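Nesovton Conference Table System - U-Shape Set
Light Wood Finish, Sectional, with Cable Openings

Category: Meeting and training room furniture
Sold by: Kratochvíl Office Interiors
Price: $3,491 for the U-shape set, chairs not included
Price with delivery to an upper floor: $3,543
Page updated 8 March 2025

Overview

The Nesovton set is a group of straight table sections that stand together in three runs to make a U. The open side faces the screen or whiteboard, and everyone seated around the outside has a clear view of the front and of each other. It suits rooms used for staff meetings, short courses and workshops where people need space for paper as well as a laptop.

Sections are joined underneath with steel brackets and can be taken apart with a single hex key, supplied. The same parts can be set up as a closed rectangle or as separate rows. Most customers leave the U in place all year.

Tops

The tops have a light wood finish with the grain running the length of each section. Edges are rounded over slightly so that sleeves and paper don't catch. The finish has a low sheen and does not throw much glare from ceiling lights.

Wipe with a damp cloth and dry afterward. Dry-erase marker comes off with a little rubbing alcohol on a soft cloth if it is dealt with the same day. Permanent marker may leave a faint shadow. Do not use scouring pads or wax polish. Hot cups need a coaster.

Cable openings

Round openings are cut into the tops for power and data cables. They are finished with a dark ring. An opening can be moved at the time of order but not after the top has been made - please mark the positions on the drawing we send with your quote.

The cable tray that runs under the tops is a separate item, the Tristano tray. It screws into holes already drilled in the underside and is sold by the section.

Supports

Supports are dark, powder-coated steel with adjustable feet. They sit toward the inner side of the run, which leaves the outer side free for knees and chair arms. Turn the feet by hand to level the tops before tightening the joining brackets. On carpet, let the tables stand overnight and check the level again in the morning.

Load limit is 215 pounds per section, spread evenly. The tops are not meant to be sat on or used as a step.

Room size and layout

Leave enough room behind the chairs for a person to walk past when the seats are in use. If the room is narrow, shorten the two side runs and keep the back run at full length. We will draw the layout from your room measurements at no charge. Send the position of doors, radiators and floor sockets along with the wall lengths.

Chairs

Any standard office chair fits under the tops. We usually quote the Akis, a black chair with a mesh back, because it is light to move and does not hold heat in a long session. Armrests on the Akis clear the underside of the table at their lowest setting. 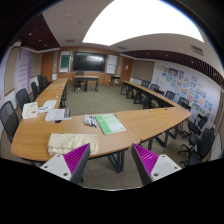
Kratochvíl Office Interiors

A U-shape setup in light wood on greenish-gray carpet, with black mesh-backed chairs along the outer side of the left run. The nearest run has a book, a booklet, capped markers and loose sheets of paper laid out on it, and the diagonal joint between two sections can be seen toward the right. Wood tone looks warmer or cooler depending on the lighting, so ask for a finish sample before ordering if you need to match existing furniture.

Delivery and assembly

Delivery is to the room of your choice on the ground floor. Upper floors are charged at the price shown at the top of the page. Two people can put the set together in an afternoon. Our fitters can do it for you and take the packaging away - ask for this when you order, as it has to be booked with the truck.

Lead time is 3 weeks for standard sections. Orders placed in October take longer.

Warranty

Five years on supports and brackets, two years on tops. Marks from heat, solvents or sharp tools are not covered. Replacement sections can be ordered one at a time, and the order number is on a label under each top.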